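Zorkus cell, fault notes
July 2022

Left arm quit again in the middle of the toothbrush task. Same as before: it gets the reach right, starts to close, and then the shoulder joint throws an overload and the whole arm goes limp. "Limp" is the polite word. It came down on the table edge hard enough that I heard it with the headphones on. No damage I can find, apart from a new dent in the wood to go with the older ones.

Log says the current limit tripped at the shoulder, held for 600 ms, then cut torque. That's the safe stop doing what we told it to do. We told it to do that back in December, when the only thing on the table was foam blocks and dropping an arm seemed like a fine idea.

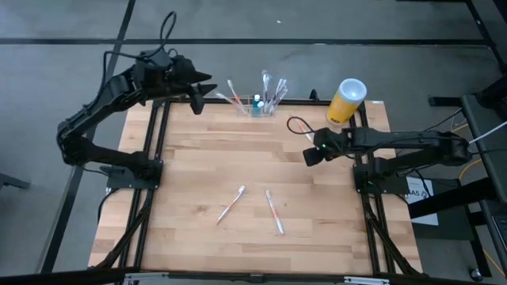

Checked the dull stuff first. Supply voltage fine, base bolts tight, firmware matches on both sides. Swapped the shoulder motor for the spare out of the Farina drawer and got the same fault 2 runs later, so I put the old one back and apologized to it. Then I looked at the cable. The black one on the left arm goes up off the top and over in a tall loop, and when the gripper reaches toward the holder at the back of the table that loop has to come along. I moved the arm through the reach by hand with power off and could feel it go stiff near the end. Unclipped the cable, did it again, no stiffness. So I spent most of a morning on a motor that was fine.

Ran the reach 4 times with the cable held out of the way on a broom handle (power at half, me outside the rails, yes I know). No trips. Not calling it fixed on the strength of a broom.

To do:
- longer lead for the left arm, proper strain relief at the elbow
- change the stop so it brakes and lowers before cutting torque. Jisness branch has half of this already
- pad on the table edge until then
- nobody reaches in for a toothbrush while the left arm is powered, even if it looks asleep

Right arm has behaved all week. Not touching it.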